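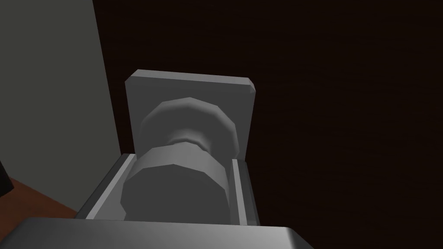
Thabiso Steyn : je ne comprends toujours pas pourquoi mes enfants devraient rembourser un emprunt voté avant leur naissance, et votre page n'en dit pas un mot !

Bon, Thabiso a raison, j'avais laissé traîner cette question. Je reprends donc la FAQ sur la dette communale de Falberg, et je commence par là.

Pourquoi emprunter sur une durée aussi longue ?
La mairie répond que l'école servira longtemps et que tout le monde doit en payer sa part. Pour l'école, je veux bien. Pour la réfection du parking Rovero, qu'il faudra refaire avant la fin du prêt, j'ai beaucoup plus de mal (et je l'ai dit en réunion publique, un peu fort, paraît-il).

Combien doit-on par habitant ?
1105 euros au dernier budget. Avec le nouvel emprunt, on passerait à environ 1623 euros. Ce sont les chiffres distribués en séance, je n'ai rien recalculé.

Est-ce que ma taxe foncière va monter ?
Rien n'est voté. Le taux doit être fixé en avril, et je mettrai la page à jour le soir même -- enfin, si la séance finit à une heure décente.
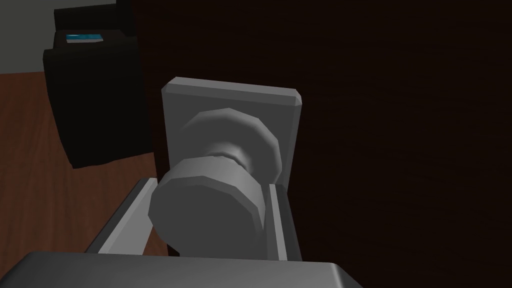 Poignée de porte, image de synthèse.

Peut-on demander un référendum local ?
On peut le réclamer, oui, mais c'est le conseil qui décide de l'organiser. Kagiso Ndlovu fait circuler une pétition dans le quartier Wumel, et je l'ai signée. Je préfère que vous le sachiez en me lisant !

Qui a voté contre ?
Huit élus, dont deux de la majorité. Je ne m'y attendais pas du tout, surtout après le discours du maire sur l'unité de l'équipe.

Où lire le contrat de prêt ?
À l'accueil de la mairie, sur simple demande. J'ai attendu ma copie un bon moment, alors insistez gentiment, et demandez aussi les annexes -- le tableau des remboursements est dedans.

Dernière mise à jour : 25 mars 2022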